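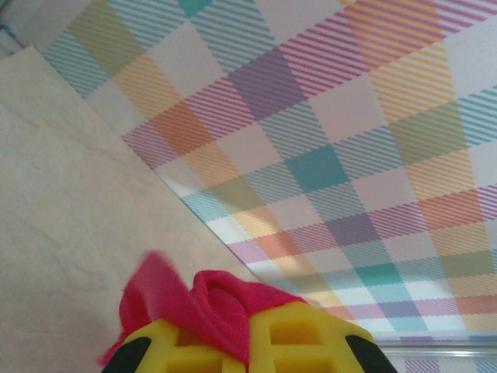

Kukell Ferry Notes, a data card

What it holds
Sailing times, fares and swell reports for the small passenger boats that run between Coste and Rukon, collected over two summers by people who mostly wanted to be somewhere else. There are 1704 rows, one per crossing. Of these, 119 never left the quay and are marked "stayed" in the status column.

Files
crossings.csv: the main table
harbours.csv: names, spellings, and the other spellings
notes.txt: remarks by Corentin Riviere, unedited, some of them about soup

Columns worth a warning
"depart" is the time the rope came off. The printed timetable is in "depart_hoped".
"swell" runs from 0 to 5 and was judged by whoever was still upright. Treat a 5 as sincere.
"fare" is what was paid. Bicycles were charged according to mood.

Gaps
Most of August in the first summer is missing, as the notebook went overboard off Rukon. Night crossings are thin: 84 in all, nearly every one before 2 a.m. The Stoveo landing was moved up the coast halfway through, so distances before and after don't match.

Use
Fine for planning a slow holiday. Please don't navigate by it.

Corrections
Send the row number and what you remember. Photographs of tickets are welcome, even damp ones.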